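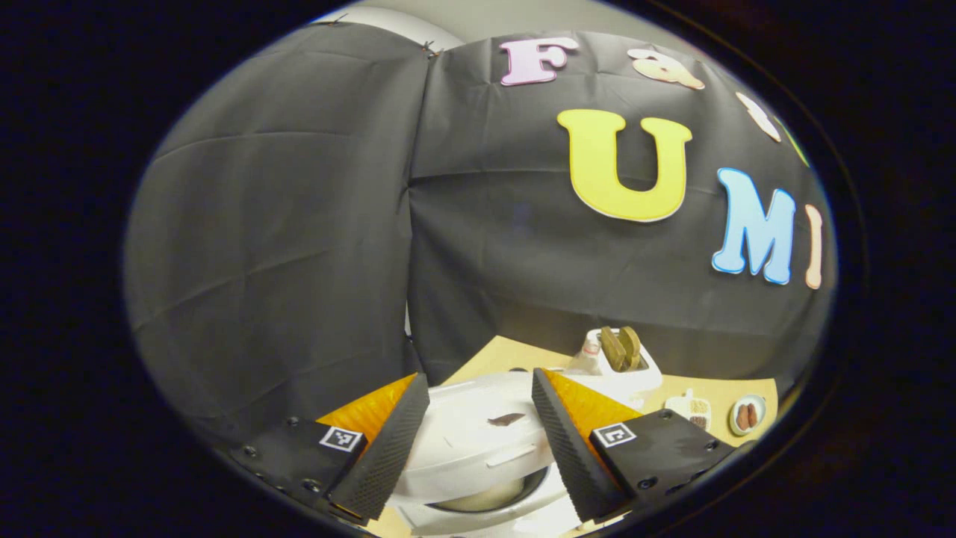

**Unit 2, handout: looking after the hand-held gripper**
Tatu Barasa, Plaltholm workshop

Read this before you sign the tool out. Last term most of the faults came from the fingers and the camera, so start there.

### Before use

1. Wipe both finger pads with a damp cloth. Let them dry before you close them.
2. Press each pad at the tip and at the root. If it lifts, put the tool on the repair shelf and tell Brian Mwakalinga.
3. Check the screws on both gripper bodies. Hand tight only. The holes strip easily.
4. Clean the square markers with a dry cloth. A scratched or greasy marker gives a bad reading of the finger gap. Do not use tape over them.
5. Open the fingers fully and look at the live view. Both markers must show, and the table must be clear between the pads.

### Setting the gap

Open and close the fingers 11 times at a slow, even speed, then save the file under your bench name. The Nzioka script prints the widest gap it found. If it differs from the card in the lid by more than 2 mm, repeat the run. A second bad result usually means a loose finger mount.

### Food tasks

Crumbs and grease get into the ribbing on the pads. Brush the pads between runs and keep the tool away from a hot toaster; the finger backs soften.

### Replacing a pad

Spare pads are in drawer 113. Peel the old one from the root, scrape off the glue and fit the new one flush with the tip. Leave it clamped overnight. Write the change in the log, then set the gap again.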